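The owner of Kallomus, a breakfast counter on Riviere Street, bought the lease 4 years ago after a long run in hotel kitchens. We asked why the menu is so short.

"I had 40 items once and threw out food every night," she says. "Now I make what I can make well."
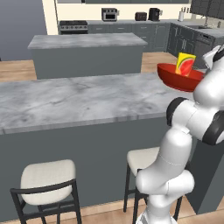
Her mornings start with the bread order from Bonar, the bakery across the river. Eggs come next, then fruit. She has strong opinions about fruit in the morning and thinks most places serve too little of it. Even a carton of juice with a watermelon slice on it, stood up in a red bowl, puts people in the mood for something fresh, she says. "They order the melon plate. I sell up to 27 before ten."

Prices went up in October. She lost a few regulars — most came back.
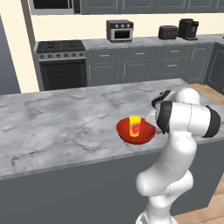 *A red bowl on the marble island.*

The rent is the harder problem. Her landlord, Gillametti, wants a longer lease, and she would like to wait.

"I did the numbers at home. I need 281 checks a week to be comfortable. Some weeks I get there."

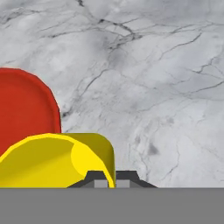

## On opening for dinner

She has been asked many times and the answer is still no. "I get up at four. Dinner is for other people — I'm asleep by nine."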